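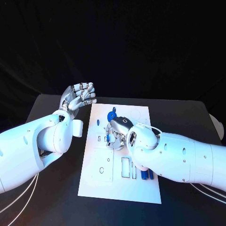
## Planning the next purchase for a two-arm bench: spare hand or more boards?

**folke_b**

Hello everybody. I must send my equipment list before the end of March and I would like to hear opinions from people who already made this kind of list.

We have one humanoid with two arms and two hands with fingers. The work is insertion: blue pegs, cylinders and a round disc which go on a white board. The robot stays where it is. I can ask for one big thing and a few small things. My candidates are:

1. One spare right hand from Bolter. This is the big thing.
2. A second and a third task board, from Nesell or cut by ourselves. Nesell asks 200 per board, without the parts.
3. A lighting set with color control. I calculated 400 with the stands. 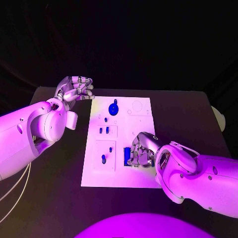 4. A service contract with Adau, which I don't want very much, but my boss asks about it every year.

Which order would you choose? I don't have a person for repairs in the house, if this is important.

Folke

### ekrem_tas

Spare hand first, and I would not discuss it long. When the hand stops, everything stops. We waited 20 working days for one finger joint last year, and during this time we paid salaries for people to clean the lab.

Please also ask Bolter if the spare comes with the calibration file for your wrist. For us it did not come, and the file was a separate line on the invoice.

Regards,
Ekrem Taşdemir

### joar.moen

I don't agree with Ekrem. A complete hand in a cupboard is a lot of money which gets old. The next version comes and the old one doesn't fit any more. I would buy finger modules and tendons, or whatever Bolter calls them, and learn to change them. It takes one afternoon with the manual. The second time it is faster.

About the boards, do not pay Nesell 200. It is a flat board with outlines and some small plates on it. Any shop with a router can make this.

### ekrem_tas

Joar, he wrote that he has no person for repairs. Who will spend this afternoon?

### joar.moen

Folke will. I did it and I studied chemistry.

### folke_b

Thank you both. I have steady hands but not so much patience, so I am somewhere in the middle. I will add one more picture here, maybe it helps Joar to say if a normal shop can do the board.
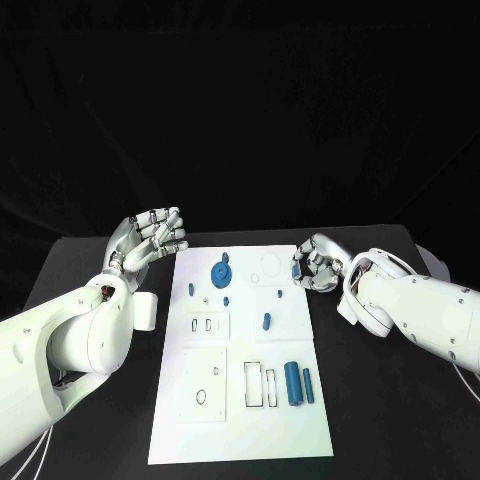

My own doubt about cutting the boards is the tolerance of the slots. I bought cheap ones two years ago from a sign maker and the holes were too tight on one side, so I lost a week with sandpaper. On this board the wide rectangular outline and the narrow one are side by side, and the thick cylinder and the thin one lie just next to them, so a small error in the drawing is easy to see there. The plates are also raised a little from the surface, so it is more than one sheet to cut. If somebody knows a shop that measures the result before sending, I will ask them for a price.

### malsoon

Hello Folke, we order from Nnaji. They measure and they send a paper with the values. The price is not lower than Nesell for one piece, but it goes down when you order more. Ask them for the parts in the same order. Pegs are the thing we always forget. Our minimum in the drawer is 20 of each size, and I would put this in your list before any light.

One more point which I don't see in your list is covers for the wrists. There is an opening in the housing and the wires can be seen through it, red and yellow. A cable caught there will cost you more than the cover. I don't know if Bolter sells one for your model, but I would ask.

Mal-soon Shin

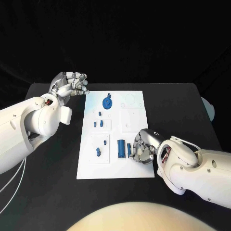
### e_onuoha

I want to defend the lights a little. If your cameras must work when the room changes, then the lights are part of the test and they are not decoration. We paid more than 400 because I forgot the controller, so please check if it is included in your calculation.

Adau I would leave out. Read the page about response time. In our offer the travel was not included and the loan unit was not included, and I could not find what was included.

### folke_b

Ebuka, you are right, the controller was not in it. I wrote to the seller this morning.

My list for now: finger modules for the right hand, then boards and pegs together from Nnaji if the price is good, then wrist covers, then lights. The complete spare hand I will ask for as an option, so the boss can cross it out herself. Ekrem, I know you will say I am making a mistake.

### ekrem_tas

I will say it in the summer, when you wait for a finger joint. But ask about the calibration file also for the modules, please.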